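What I've learned from planning a budget for one small robot arm

April 2023
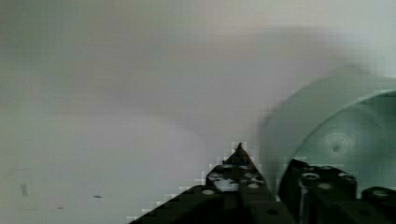 The gripper at work, with a see-through teal thing off to the right.

I've been putting off writing this one, mainly because it means adding up what I've spent. But a few of you asked after the last post what a bench arm costs to run at home, and whether the price on the website is the price you end up paying. It isn't, so here we go.

My budget was £1000 for the lot. I'd saved it up slowly and I was quite firm with myself about it (I have form with hobbies). The arm I settled on was the Kollus, second-hand, which came to £471 with the power supply and a box of spare screws. The other one I looked at seriously was the Mullau. It has a longer reach and a much nicer stand, but the seller wanted nearly all of my money for the arm alone and there was no gripper with it. Do check that! I read the listing three times before I spotted it.

The gripper was where my sums first went wrong. I'd put it down as a minor item, the way you'd put down a phone case when you buy a phone. I bought a Brunet one in the end, £76 plus postage, and then found I needed an adapter plate to fit it to the Kollus. The plate was cheap enough, but it took ages to arrive and the arm sat there doing nothing, so if you're planning your own, order both on the same day.

Then there's the camera. I went back and forth on whether to have one at the wrist or just one on a stand looking down at the bench. A wrist camera sees what the fingers see, and I love that, but it also means another cable running the whole length of the arm, and cables on a moving thing wear out. I've now got a line in the spreadsheet that just says "cables" and I top it up every couple of months. I paid £69 for the camera and its bracket together and I'm happy with it so far. It isn't the sharpest picture in the world, and if you want a really crisp one I think you'd have to spend a good deal more.

Things I forgot to budget for completely: clamps, a decent extension lead, a second set of fingers, a mat for the bench, and plastic bits and pieces for the arm to practise on. That last lot is lovely and cheap, mind you. Kitchen cupboards and charity shops will keep you going for months.

Software I've left out altogether. I use the free version of Jikura, which does everything I need for now, though the paid one lets you save longer routines and I can feel myself weakening.

If I were starting again with the same money, I'd spend no more than half of it on the arm and keep a proper chunk back for the first three months. I'd also measure the bench before buying anything – mine is a bit shallow, and I had to move a shelf.

Next on the list is a better stand, which I've pencilled in for June if the car behaves itself. I've been looking at second-hand ones, and if anybody has a Mullau stand going spare and doesn't mind posting it, leave me a comment below.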